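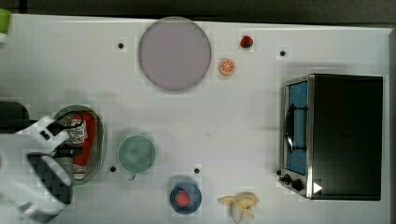

Toy libraries have been lending to families in Britain for decades, and plenty of people who live within walking distance of one have never heard of it. The idea is the same as a book library. You join, you choose a few things, you take them home and you bring them back. What gets borrowed most varies from town to town, but pretend food is near the top wherever you ask. A plain round plate, a strawberry, a slice of orange and a toy oven with a glass door can keep a small child going for a whole wet afternoon, and the same pieces can go out to another house the week after. Jigsaws, train track and ride-on toys follow some way behind.

The one in Drumdale opens two mornings a week in the old bank on Station Road. The counter is still there, with the glass taken out, and returns are handed over it. Ankica Bošković has run it for eight years. She took it on when her younger son was at nursery and the previous organiser moved to the coast, leaving her a box of index cards and a key that stuck.

"I thought I'd do it until the summer," she says. "Then we lost the church hall and I had to find somewhere else, and by the time that was done I knew where everything was."

Membership costs £5 a year. Families can have up to three items at a time for a fortnight, and there are no fines. There used to be. Bošković dropped them after noticing that people who owed a pound or two simply stopped coming, and kept the toy as well. Late items are now chased with a text message, and most are back within days.

The library has 200 items on its shelves, or will have once the last of a donation from Daltton has been sorted. Daltton had its own toy library until last December, when the community centre that housed it closed for repairs to the roof. The repairs have not been finished. Its stock was split between Drumdale and a playgroup, and 32 Daltton families have since transferred their membership, though for some of them it means two buses.

Transport is the problem that comes up most often. A toy library works best when people can call in on the way to something else, and the things people borrow are awkward to carry. A marble run in its box will just about go under a pushchair. A sand table will not. Bošković keeps a roll of strong bags behind the counter and has a trolley that members can wheel as far as the car park.

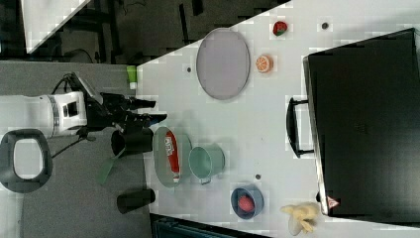

Then there is the cleaning. Everything that comes back has to be checked and wiped before it goes out again, and anything made of cloth has to be washed. Hard plastic goes into a sink of warm soapy water. Wood is wiped with a damp cloth and dried straight away or it swells. Dressing-up clothes go home with whoever has room in the machine that week. Puzzles are made up on the counter before they are signed in, which takes longer than everything else put together, and a puzzle with one piece missing is kept on a separate shelf for a month in case it turns up. It often does. Sofas are the usual place.

Sets with many small parts are harder. Play kitchens, doctor's bags and farmyards come back with bits of other sets mixed in, and sometimes with bits of the family's own. The library has received a real teaspoon, a house key and half a packet of seeds. Each set has a laminated card with a photograph of everything that should be in it, an idea borrowed from the Daltton group, who had been doing it for years. Parents check against the card before they come. The returns queue has moved a good deal faster ever since.

Does borrowing suit children as well as owning? Most of the parents I spoke to had worried about it before they joined. One mother said her daughter had cried over a wooden garage when it went back the first time, then walked in, saw the drum and forgot about it. Another had borrowed the same shape sorter four times before giving in and buying one. Her view was that this was money well spent, as she had bought three other toys that year that had been played with once.
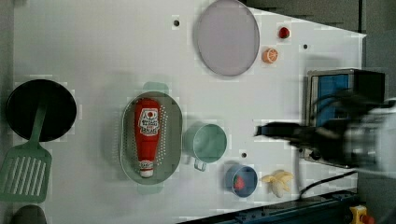 Ketchup in the colander, spatula across the frying pan: play food rarely ends up where an adult would put it.

Bošković has opinions on what lasts. She likes toys with few joints and no stickers. She is wary of anything that needs a battery smaller than a AA, and she will not take soft toys with long fur. Her favourite supplier is Zupan, a small family workshop whose stacking blocks have been in the Drumdale stock longer than she has. Two have been chewed at the corners and were sanded down by a member's grandfather. The rest are as they were.

She is less keen on the tie-in toys that arrive in donation bags in January. They are popular for one season and then sit. Her rule is that if something hasn't gone out for a year it goes to the charity shop two doors along, and the money from anything she can sell herself goes towards replacements.

Funding is a patchwork. The subscriptions cover the insurance and a bit over. The bank building is let to the library at a low rent by its owner, who has not yet found a tenant willing to pay a higher one, and that arrangement could end with a few weeks' notice. For the past two years a grant from Cundance, a local arts and play fund, has paid for shelving, storage crates and a decent sink. It runs out in the spring. Bošković has the form for the next round at home on the kitchen table and is stuck on the question about outcomes.

"They want to know what changes because of us," she says. "A child gets a digger for two weeks. I can say that."
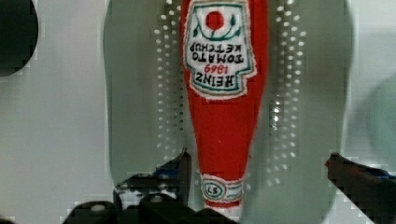
There is more to it than the digger, as she admits when pressed. The mornings have become a place to sit. There are four chairs and a kettle, and people who came in to swap a puzzle are often still there an hour later. A health visitor drops in once a month. Grandparents who look after children during the week make up a large part of the membership, and several of them said they had joined for the toys and stayed for the company. One man drives over with his granddaughter and spends the time mending things at the end of the counter. He has a tin of odd screws and wheels and will have a go at most things, though he draws the line at musical keyboards.

Childminders use it too, and have their own form of membership at a higher price with six items allowed. It lets them change what is in the house without filling the garage.

If you want to find a toy library near you, start with the children's centre or the nearest public library, as many have no website and rely on a poster. Ask what you need to bring. Most will want proof of address and a phone number, and some have a short waiting list after Christmas. Take a big bag. If there isn't one locally, existing groups will usually let you come and see how they do things, and Drumdale has had visitors from three other towns in the past year.

The Drumdale library reopens after its summer break on 05/09/2024. The Daltton stock should be on the shelves by then, apart from the train set, which is still short of a bridge.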